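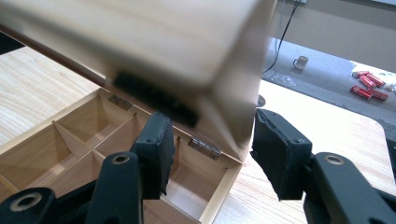
Can a machine do ordinary household chores yet? A few of them, slowly, and mostly when somebody has tidied up first.

4.2 Lids, doors and drawers

We were fond of the lid task from the start, and Veronica Jitaru argued, quite rightly, that a hinged box deserves a place beside the laundry and the dishes. A lid has to be followed along its arc, and a grip that suits the first few degrees may be quite wrong by the last.
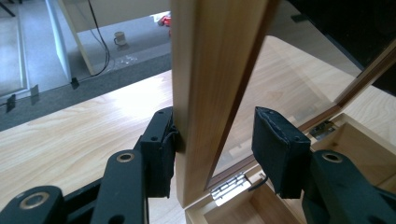 The Hunda policy was trained on 3,892 demonstrations covering all our chores, of which 200 were lids. On boxes it had met before it did nicely, and we confess to some cheering in the lab. On the 44 trials with unfamiliar boxes it was far less sure of itself, letting go early or pushing on after the hinge had reached its stop.
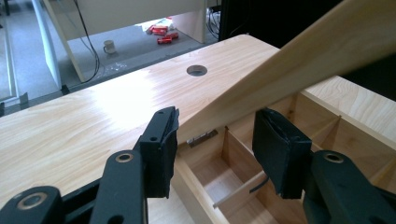 Figure 2. Opening a hinged lid over a divided compartment.

Much the same happened with the Talbridge drawers, though there Radu Vlad found that a gentler approach speed helped a good deal. We would still hesitate to leave either job to a machine in a busy kitchen, and we come back to the matter of speed in the next section.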